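Table clearing

Table clearing is the everyday job of taking used cups, cans, wrappers and other leftovers off a table so that it can be used again. It is done at home after snacks and meals, in offices after meetings, in school lunchrooms between sittings, and in cafés all day long. It is usually counted as the first half of tidying a table, with wiping as the second. Simple as it sounds, the job has its own tools, its own local words and a surprising number of ways to do it well!

Name and scope

In American English the work is called clearing or bussing, and the second word mostly belongs to restaurants. Clearing in the narrow sense covers only things meant to be thrown out or recycled. Plates, glasses and flatware that go back to the kitchen are sometimes treated as a separate task, done before or after the litter, depending on the household.

In the town of Irkley the word "binning off" is used for the same thing, and children there are told to bin off before they leave the table. Glenys Partington recorded the phrase in Table Habits of Irkley and Unstead, a lively local study for which she collected 973 short written answers on how people cleaned up after eating. It remains the fullest account of the subject for either town, and it is a joy to read, especially the long chapter on crumbs.

Typical litter

What ends up on a shared table between meals is mostly packaging. Drink cans are among the easiest things to clear, being stiff enough to pick up with two fingers even after they have been crushed. Paper cups are just as easy to grab but take up a lot of room, and one lying on its side can fill the top of a small bin. Clear plastic cups nest neatly if they are the same size and not at all if they aren't.

Wrappers are trickier. A long snack wrapper lies nearly flat and has to be pinched at one end or slid to the edge of the table. Candy wrappers with twisted ends are easier, because the twist makes a handy little grip. Hardest of all are the small strips torn off when a packet is opened. They weigh next to nothing, they move when somebody breathes on them, and they are very often the last thing left behind. Partington's respondents called them "tags," "tear-offs" or (in Unstead only) "nibs."

The bin and its liner

A bin for table clearing is generally small enough to carry in one hand. Round bins are popular for this work: they have no corners for scraps to lodge in, and they can be turned any way without changing how they fit beside the table. Square ones stand closer to a wall.

The liner is a thin plastic bag with its top folded outward over the rim. A wide fold holds better than a narrow one, and most people leave plenty of extra bag hanging over the sides so that it doesn't slip inward when something heavy drops in. Colored liners are common, and some households use one color for general waste and another for recycling.
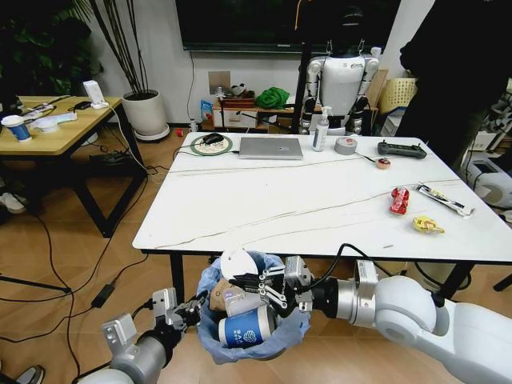

Round bin with a light blue liner in front of a marble-look table. A crushed red can and several wrapper pieces are on the tabletop.

Placing the bin matters more than its shape. Set close to the front edge of the table, it lets the person clearing drop each item with a short swing of the arm and keeps drips off the floor. Bins with loose lids are opened fully before work starts.

Methods

Three methods are usually described.

Piece by piece. Each item is picked up and dropped in the bin separately. It is slow but very tidy, and it suits tables with only a few things on them. It is also the method most often taught to small children, who tend to love it.

Gathering. Everything is first moved into one heap and then lifted with both hands. Cups are used as holders, with wrappers and strips pushed down inside them. Gathering is wonderfully quick on a long table, though it mixes paper, metal and plastic.

Sweeping. Light litter is pushed over the edge with the side of the hand, a cloth or a card while the bin is held underneath. It works best on smooth tops and badly on anything with a raised rim.

Beverley Ngata, who ran the lunchroom at Tawhiri for 11 years, wrote a short guide that combines all three. Stiff items come off first, one at a time, then flat wrappers are gathered, and whatever remains is swept. Her lunchroom had 50 seats, and with two people working from opposite ends the tables could be cleared in almost 3 minutes. The guide is still pinned up there, with later additions in several hands.

Table surfaces

White tops show bright litter at once, and a red can or a yellow wrapper is hard to miss on one. Pale scraps are another story. Tops with a marble look are a special case, as a thin strip of packaging can pass for one of the veins until someone runs a hand over it. Dark tops hide coffee rings and show up every crumb.

Sorting

Where cans, paper and plastic are collected separately, the sorting may be done at the table or later at the main bins. Sorting at the table takes more space, and at Olel, where the break room is narrow, a single bin is used and cans are taken out of it by hand in the afternoon. Ngata's guide prefers a second container for cans only, kept on the far side of the table.

See also

Bin liner
Crumb tray
Dishwashing
Wiping cloth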